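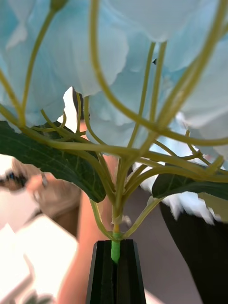

Conceição Macedo

Energy Policy for Non-Economists
Handout 5: Who pays for the electricity network?

Last updated in March
31 shares | 2 comments

Last week we discussed the price of energy itself. Today we leave the power plants and look at the wires. Many students are surprised that a large part of a household bill has no relation to how the electricity was produced. Please read this handout before the seminar and bring your own electricity bill if you have one. You may cover the name and address.

1. Three parts of the bill

A usual bill contains an energy charge, a network charge, and taxes or levies. The energy charge follows what you consume. The network charge pays for lines, poles, transformers, meters and the people who repair them. Levies can pay for almost anything the legislature has decided, so we will treat them separately in Handout 7.

The costs of a network are mostly fixed. A line to a village costs nearly the same if the village uses much electricity or little. However, in many places the network charge is collected per kilowatt-hour. This means that a fixed cost is recovered from a quantity which can change. Keep this in mind, it is the source of most arguments in this topic.

2. The case of Mottram and Dostthorpe

We will use two small distribution areas, both served by the company Vanesley. Mottram is a compact town. Dostthorpe is a farming district with long lines and few customers.

Suppose that the network in Dostthorpe costs 2000 dollars per customer each year, and that Vanesley is allowed to recover all of it. If the charge is the same for everybody in the two areas, Mottram pays a part of the cost of Dostthorpe. If each area pays for itself, the bills in Dostthorpe become very high, and some farms will consider their own generators. Regulators call the first solution "postage stamp" pricing, from the idea that a letter costs the same for any distance inside the country.

Please notice that both solutions can be defended as fair. In the written work I do not give points for choosing one of them. I give points for saying clearly which meaning of fairness you use.

3. Fixed charge or volume charge?

Take two households in Mottram. The first one uses 200 kilowatt-hours in a month, and the second one uses 120, because it has solar panels on the roof. Under a pure volume charge the second household pays 40 percent less for the network. On a winter evening, though, both may need the same capacity from the line.

With a pure fixed charge they pay the same. Then a retired person in a one-room apartment also pays the same as a large house with a heated pool, and there is less reason to save electricity. Between these two there are mixed designs:

- a small fixed charge plus a volume charge
- a charge based on the highest demand in the month
- a volume charge which is higher in the evening hours

The second design is the most difficult to explain to customers. Ese Nnaji will show in the seminar how Vanesley wrote its customer letter about it, in two versions. The first version produced many complaints.

4. For the seminar

Find the network charge on your bill and decide if it is fixed, by volume, or mixed. Some bills hide it inside one "delivery" line. Write half a page on who would gain and who would lose if your supplier changed to a demand charge. The tariff tables are on Flisteo, in the folder for this week. Upload your text there before Saturday, in any common format.

This site uses cookies to remember your settings. Accept | Manage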